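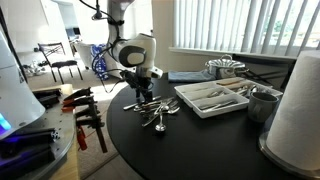
Care of Cutlery and Serving Pieces

Household Advice Sheet 17
Brukcombe Household Advice Service

Stainless steel cutlery will last for decades with ordinary care. Most of the complaints received by the Service concern spotting, small pits in knife blades and a dull film on spoons. All three can usually be prevented at the sink.

Washing

Rinse cutlery soon after the meal, particularly where it has been in contact with salt, vinegar, mustard or egg. Pieces should not be left to soak overnight. Wash in hot water with a little washing-up liquid and a soft cloth. Scouring pads and wire wool leave fine scratches and must not be used on polished surfaces.

Knives with glued or riveted handles should be washed at 40 degrees or below and kept out of the dishwasher. Knife blades are made from a harder grade of steel than forks and spoons, and they rust more readily.

In the dishwasher

Mix forks and spoons in the basket so that they do not nest together. Silver plate and stainless steel should be placed in separate compartments, as contact between the two metals in hot water may mark both. Spilt dishwasher salt should be wiped away before the next cycle is started. Open the door when the programme ends and dry the cutlery by hand.

Removing marks

Rainbow-coloured staining is caused by heat or minerals in the water. Wipe with a cloth dampened with white vinegar, rinse well and dry at once. Households in Billton and Ornevmont, where the water is hard, may find that this is needed every month.

For tea stains on spoons, mix 2 teaspoons of bicarbonate of soda with enough water to form a paste. Rub gently along the length of the piece, rinse and dry. Pitting cannot be removed at home.

Storage

Cutlery should be completely dry before it is put away. Line the drawer with felt or plain cotton. Rubber bands should never be used to bundle silver plate, as the sulphur in them will blacken it, even through a layer of cloth. Sharp knives belong in a block or in blade guards.

Related sheets: Sheet 2, Wooden Boards and Spoons; Sheet 40, Descaling Kettles.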